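Workshop tips: recording shirt folds for a learning arm

If you're teaching a pair of arms to fold laundry by example, the recordings matter far more than the clever bits afterwards. We've done 800 folds for the Drotwood set at Nelldale and I still love it! A few habits that help:

Start messy. Drop the shirt on the table and leave it however it lands – your learner needs to meet creases and hidden collars. Take one corner in each gripper before you do anything else, and keep the pace even.

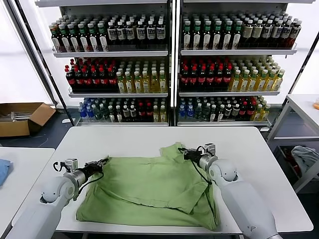

Benito Moya wrote in to say he'd keep the slow, fumbled grabs as well, as long as the arm recovers, and that binning 31 of his had made his set worse.

I'm with him on that, and I've stopped deleting them. Do bin anything where you stopped halfway to think, though.

Mix up your shirts. Plain ones are lovely to begin with, but a big print changes how the cloth looks at every fold, so get some in early. Collars and buttons too.

Keep one gripper on the cloth while the other finds its next spot. It's slower for the first dozen or so and then your hands just do it.

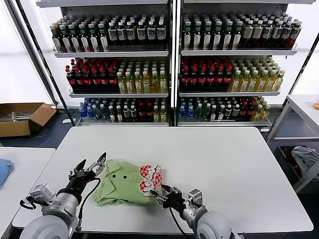
Right gripper pinching the edge, left one open beside the collar.

Label as you go. Garment, who was driving, good or scrappy – three words will do. I once left 53 until the end of the day and never again!

Trousers in December, fingers crossed.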